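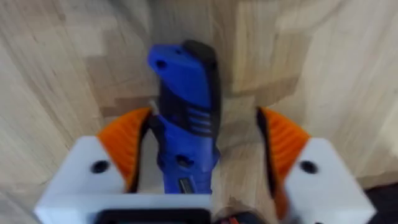
Shayne Merrick reckons you should never buy a rotary tool without trying the switch with gloves on first, and wrote in under my last review to say so. Fair enough. I did try it. Stiff for the first week, fine now.

So – the Barovora rotary tool, the blue and black one. Bought in June from Pistden for 116 pounds with the small case and a bag of bits. Had it a month nearly, used it most weekends, here goes.

Grip first as that's what I moaned about on the old Baxter. Ridges on the side are in the right place for my fingers, I hold it like a fat pencil for sanding and it stays put. Sweaty hands, still ok. Blue plastic marks easily though. Mine has a grey smear from the garage shelf that will not come off with anything.

Jobs so far. Cut the heads off 10 rusted screws on the side gate. Took the burr off a length of curtain rail. Sanded inside the slots of a letter rack where no sandpaper would go. Tried to engrave a dog tag for my sister, bad idea, looks like a spider fell in ink. My fault not the tool's.

Noise – high and whiny on the top speed, the dog leaves. Lower speeds fine, you can have the radio on. Gets warm near the nose after a long go at metal so I stop and have a tea.

Bits are the weak point. Cutting discs snap if you look at them, got through most of the bag on the gate. The sanding drums are alright. Ended up ordering a better set of discs from Plorbridge and they fit no problem, wish I'd done that at the start. The collet key is tiny and I have lost it twice allready.

Fletcher Dunstan asked if it would do tile. Small nibbles round a pipe, yes. A whole bathroom, no, get a proper cutter.

Case is rubbish by the way. Lid pops open if you carry it by the handle, bits all over the drive. I use an old biscuit tin.

Would I buy it agian? At 116 yes. Saw it listed for 299 somewhere else with a stand and a bendy shaft and no, not for that. Four stars, lose one for the discs and the case. Will update if the switch goes stiff again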